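3.2 Containers left on the counter
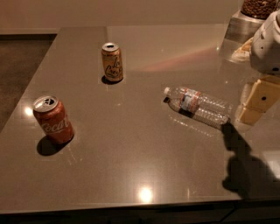
7 min read · 398 words

Figure 4. Two opened cans and a capped plastic bottle on a kitchen counter, coded as three items in two postures (upright, lying).

The second part of the study deals with drink containers that stay on the counter after people have left the kitchen. We chose them because they turned up in every shared kitchen we visited, and because the people we interviewed disagreed about them more than about plates or pans. The material comes from 40 kitchens in Drelturden and Derkach, visited between meals. In all, 151 containers were entered in the coding sheet.

Each container was given a material, a closure state and a posture. Closure was the hardest of these to settle. A can is open or it is not, and the dark opening beside the tab can usually be read from above, as on the Coca-Cola can in Figure 4. The La Croix can farther back was coded the same way. A bottle with its cap on tells us less. It may be full, half finished or empty, and clear ribbed plastic throws back so much light that the level is often impossible to judge. Coders were told to enter "capped" and leave the contents field blank unless a liquid line could be seen. The bottle in Figure 4 was entered as capped, lying, contents blank.

Posture turned out to matter to residents. Several said that they read an upright can as one somebody might come back for, and a bottle on its side as finished. Ottilie Frei, who lived in one of the Derkach houses, put it this way: "If it's standing I leave it alone. If it's lying down I put it in the bag." Others in the same house did not follow this rule and had never heard of it.

We also recorded spacing. Containers that stand well apart, like the two cans in the figure, were entered as separate items. Those that touched were entered as a group. The first version of the sheet had a fixed distance for this, but Joris Cuypers and Khalil Hattar found it slow to apply on long counters, and it was dropped after the pilot in November.

Counter surface was added late. Glossy tops show reflections and dark shadows close to the base of a can, and in the pilot one coder had entered a reflection as a ring mark. The revised sheet asks for surface finish first — glossy, matt or mixed — and for marks only after that. Kitchens coded before the change were coded again by Roos Van Dijk.

Sorting was left out of this part. Whether a can and a bottle go into the same bag depends on the local collection rules, and these differed between the two towns. They are taken up in Section 3.3, together with the waiting period of up to 30 minutes that we allowed before a container was treated as left behind.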